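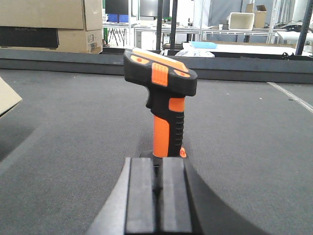
オレンジと黒のハンディ型バーコードスキャナー。濃いグレーのカーペット面に立てた状態。

倉庫の備品ギャラリー:バーコードスキャナー
サイト内検索 キーワードを入力 検索
7月 Hudberg備品係
カテゴリー:備品紹介/入出庫まわり

Hudberg倉庫で使っている備品を、写真と短い説明で紹介するページです。今回は入荷口と棚卸しで使うハンディスキャナーを取り上げます。型番や貸出状況は備品台帳のほうをご覧ください。

色について
本体は黒が基調で、ヘッド上面に長いオレンジのパネルが斜めに通っています。台帳では「橙」と記載しています。検索するときは「オレンジ」では出てきませんのでご注意ください。

ボタン
上面に小さな楕円形のボタンが2つあります。初めて使う方は、棚に向かう前に手元の伝票で一度読み取りを試してください。

グリップ
ピストル型で、持ち手の側面に滑り止めの横溝が並んでいます。軍手のままで構いませんが、厚手の防寒手袋は外してください。

ヘッドの角
角は丸みのある形です。それでも落下は故障のもとになるので、脚立の上では必ずストラップを手首に通します。ストラップは貸出棚の右の引き出しにあります。

使っている場所
主に入荷口と、Pusutthorpe行きの仕分け棚です。仕分け棚は400番台までが常温品、600番から先が大型品になります。大型品はラベルが側面に貼られていることが多く、奥の箱は手前を動かしてから読み取ります。

ラベルが読めないとき
Olaniyanから届く箱は、ラベルの上に透明テープが重なっていることがあります。角度を変えても読めない場合は、番号を手入力し、備考欄に「T」と書いてください。破れたラベルは事務所で再発行します。

清掃
読み取り窓は乾いた布で拭きます。アルコールは使いません。グリップの溝のほこりは、やわらかいブラシで落とします。

返却
使い終わったら貸出棚に戻し、貸出表に時刻を記入します。夕方の締めは17時45分です。遅れる場合は内線で事務所に連絡してください。

次回はDarkexの台車と折りたたみコンテナを掲載します。

タグ:スキャナー、棚卸し、貸出備品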